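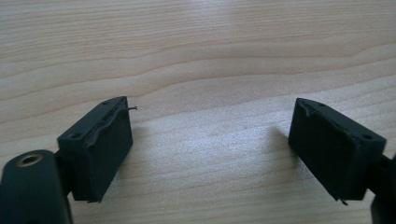
휴게실의 밝은색 나무 탁자. 나뭇결이 길게 물결친다.

스키트콤이 아니라 스커콤(Skircombe)이라고 읽는다고 역에 내리자마자 택시 기사가 고쳐 주었다. 종이 공장 스티트덴(Stitden)은 역에서 강을 따라 북쪽으로 올라간 곳에 있고, 일반인 견학은 한 해에 두 번만 받는다. 내가 신청한 것은 봄 견학으로, 날짜는 21/5/23이었다.

정문에서 이름을 확인하고 귀마개와 덧신을 받았다. 참가자는 34명이었고 두 조로 나뉘었다. 우리 조 안내는 생산부의 친유퉁(Yutong Qin) 씨가 맡았다. 설명은 영어로 했고, 한국어 자료는 없었다. 용어가 걱정되는 사람은 제지 공정 순서 정도는 미리 읽고 가는 편이 좋다.

첫 순서는 원료 창고였다. 이 공장은 펄프를 직접 만들지 않고 압축된 시트 상태로 사 온다. 면 섬유를 섞는 제품도 있는데, 수채화 용지와 제본용 면지가 여기에 들어간다. 창고 안은 생각보다 서늘했고 젖은 골판지 같은 냄새가 났다. 사진 촬영은 창고와 초지기 구역 모두 금지였다.

다음은 해리 공정이다. 펄프 시트를 물에 넣고 풀어 죽처럼 만든 뒤, 고해기로 보내 섬유를 두드린다. 얼마나 두드리느냐에 따라 종이의 질감과 강도가 달라진다고 했다. 친 씨가 덜 두드린 것과 오래 두드린 것을 각각 비커에 담아 보여 주었는데, 물에 뜬 상태로는 구별이 어려웠다. 말린 견본을 만져 보니 차이가 분명했다. 오래 두드린 쪽이 단단하고 손톱으로 튕기면 소리가 났다.

초지기는 이름이 '추이(Cui)'였다. 처음 설치한 기술자의 성을 땄다고 한다. 요즘 기준으로는 느린 기계지만 소량 주문에 맞추기 쉬워 계속 쓴다. 망 위에서 물이 빠지고, 압착부를 지나 건조 실린더로 넘어가는 과정을 난간 밖에서 따라 걸으며 봤다. 소음이 커서 설명은 거의 듣지 못했다. 건조부 옆은 몹시 더우니 겉옷은 사물함에 두고 들어가기를 권한다.

중간에 휴게실에서 차를 마시며 쉬었다. 질문은 이때 몰아서 받았다. 나는 물 사용량을 물었고, 망에서 빠진 물을 걸러 해리 공정으로 되돌린다는 답을 들었다. 다른 사람은 재고 보관 기간을 물었는데 제품마다 다르다는 정도로 넘어갔다.

마지막은 재단실과 견본실이다. 견본실은 쉬밍쉬안(Mingxuan Xu) 씨가 관리한다. 서랍장에 보관된 견본이 3,342종이고 단종된 것도 버리지 않는다. 번호만 알면 누구나 꺼내 볼 수 있다. 나는 예전에 쓰던 '사사딕스(Sasadix)' 미색지를 찾아 달라고 했다. 지금은 두께가 한 가지만 남았고, 얇은 쪽은 9월에 다시 생산할지 검토한다고 했다.

출구 쪽 매점에서 재단하고 남은 종이를 묶음으로 판다. 크기가 들쭉날쭉하지만 값이 싸서 두 묶음을 샀다. 카드는 받지 않는다. 공장 앞에서 역으로 가는 버스는 오후에 배차가 뜸하므로 돌아가는 시간을 먼저 확인해 두어야 한다.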